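About Us
Besside Blocks: plain wooden blocks, cut and sanded in Hitolton

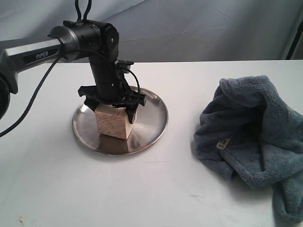

A blond block with its growth rings showing, over a round stainless steel tray.

Hi, I'm Jussara Arruda, and I make blocks. That's pretty much the whole business! Besside started in my mother-in-law's garage with a borrowed miter saw and a pile of offcuts from a neighbor's porch (thank you again, neighbor), and the first set went to my own kid, who mostly used it to hold doors open.

I should say "we," though. Perihan Bilgin came on board the second September, when I had more orders than evenings. She does the sanding and the finishing and she has much stronger opinions than I do about corners. I like them crisp. She likes them soft. If you order the toddler set you'll get hers, and if you order the builder set you'll get mine, and we've stopped arguing about it in front of customers.

We moved into our current shop at 1713 Nyarko Street, behind the old Cisbridge feed store. It's drafty in winter and the door sticks, so give it a good shove if you come by. There's a table up front with a heap of seconds on it, and kids are welcome to dig through while you look around.

People ask about the wood a lot. We buy light-colored boards and we don't stain or paint them, so what you see is what grew. Some faces come out with long straight lines and some with big curves, and a lot of blocks have both on the same side. I love that part! I've been known to set a really good one aside and "forget" to put it in a set. Perihan has a drawer at home that she thinks I don't know about.

The steel trays were her idea too. We used to sort on cardboard lids, which shed fuzz all over everything, and then she showed up with a stack of round trays from a restaurant closeout and I've never gone back. They wipe clean in a second, the rim keeps things from rolling off (we make a few cylinders as well), and you can set one on the floor for a kid to stack on. So many parents asked where to get one that we now carry them next to the register.

Last year we made about 3000 blocks, which sounds like a lot until you've seen one preschool classroom go through a bin of them. We sell to schools, to grandparents, and to one very nice man who builds model train bridges. Schools get a discount, just write and tell us how many kids you've got and how old they are.

If a block chips or the dog gets it, send us a note and we'll cut you another in the same size. You'll pay the postage and that's it. The grain won't match, sorry, we've tried.

Shop hours change with the season, so please call before you drive out. Leave a message if the saw's running and one of us will call you back!

Page updated 2/27/19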